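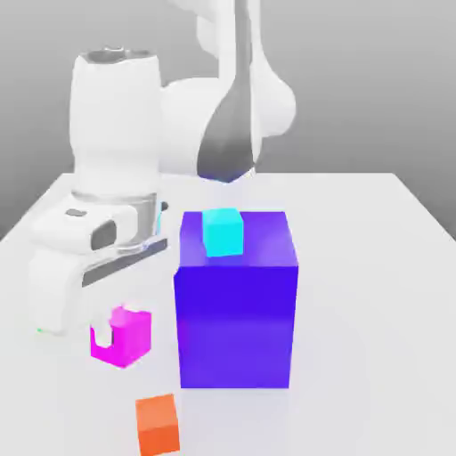 Figure 3. The simulated block task, as shown on the visitor screen. A white arm has its gripper at the small magenta cube. The cyan cube is on top of the large purple one, and the orange cube is on the table.

4.2 The open day at Trotside

Most of what I know about how people read our simulator I learned in one long December afternoon, when the Trotside lab opened its doors and we let visitors pick the goals themselves. We had 84 people through the room (I'd guessed we might get half that!) and they asked for 146 runs between them, which kept the workstation humming well past closing time.

The setup was simple. A visitor stood at the screen, looked over the blocks, and told Faisal Soomro what the arm should do next, in whatever words came to mind. Faisal typed the request into Kilari, our planner, word for word. I sat off to the side and wrote down anything people said while they waited, and they said a lot - much more than they ever do in our regular user sessions.

What surprised me most was how they talked about the big purple block. In our own notes it's just another object with a size and a pose, but visitors called it the table, the stage, the step, and once "the boss." That matters for the planner, because "put it on the table" can then mean two quite different places. In 27 of the runs the request used a word like that, and I went back over every one of them by hand afterward. Kilari picked the tabletop each time, as it was built to do, and quite a few people told us (very politely) that it had gotten it wrong.

The small cubes gave us much less trouble. People named them by color and moved on, though we did get some friendly arguing over whether the orange one ought to be called red. We now accept both words for it.

Waiting was the other thing. A plan could take up to 62 seconds on the demo machine, and I'd expected folks to wander off toward the Hashmi stand next door, where there were snacks. Plenty of them stayed and made guesses out loud about which cube the arm would go for - so I've added a guessing step to the Tralberg study in Section 5, with the guess recorded before the arm starts to move.

Last updated: 20 Jan 2026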